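Karriere > Stellenangebote > Pädagogik und Betreuung

Lesezeit: 2 Minuten

Pädagogische Fachkraft (m/w/d) für die Nachmittagsbetreuung in Rurberg

Der Betreuungsträger Nidwood sucht für seinen Standort Rurberg eine pädagogische Fachkraft mit 27 Wochenstunden. Die Stelle ist unbefristet. Betreut werden 48 Kinder im Grundschulalter in zwei Gruppen. 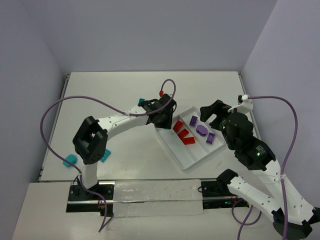

Muss auch in den Ferien gearbeitet werden?
In den Oster- und Herbstferien ist die Betreuung geöffnet, in den Sommerferien schließen wir drei Wochen. Der Dienstplan für die Ferien wird im November für das ganze Folgejahr festgelegt.

Aufgaben:
- Begleitung von Mittagessen und Hausaufgabenzeit
- Bau- und Bastelangebote für eine feste Gruppe
- Elterngespräche, Teilnahme an Teamsitzungen

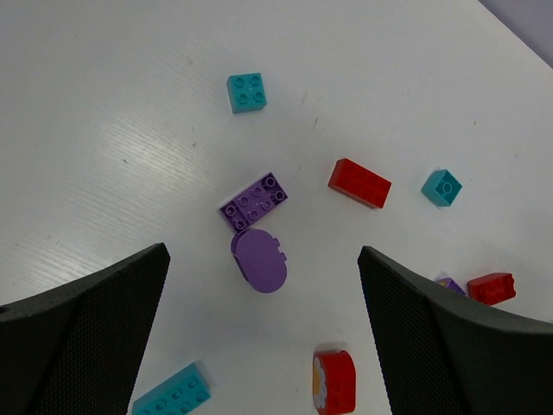 Bausteine in Türkis, Lila und Rot

Sie bringen eine abgeschlossene Ausbildung als Erzieherin oder Erzieher oder einen vergleichbaren Abschluss mit. Berufserfahrung im Hort ist erwünscht, aber keine Bedingung. Ein erweitertes Führungszeugnis legen Sie vor der Einstellung vor.

Das Gehalt beträgt 3005 Euro brutto im Monat. Dazu kommen 30 Tage Urlaub und

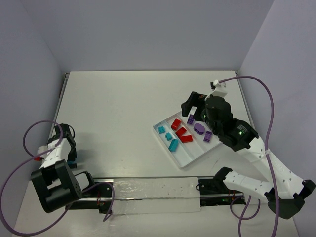 ein Zuschuss zur Monatskarte. Fortbildungen gelten als Arbeitszeit.

Bewerbungen mit Lebenslauf und Zeugnissen nimmt Tatu Temba bis zum 4/3/23 entgegen, per Post oder im Büro in Rurberg. Mappen werden nicht zurückgeschickt.

Diese Website verwendet Cookies. Einstellungen ändern | Akzeptieren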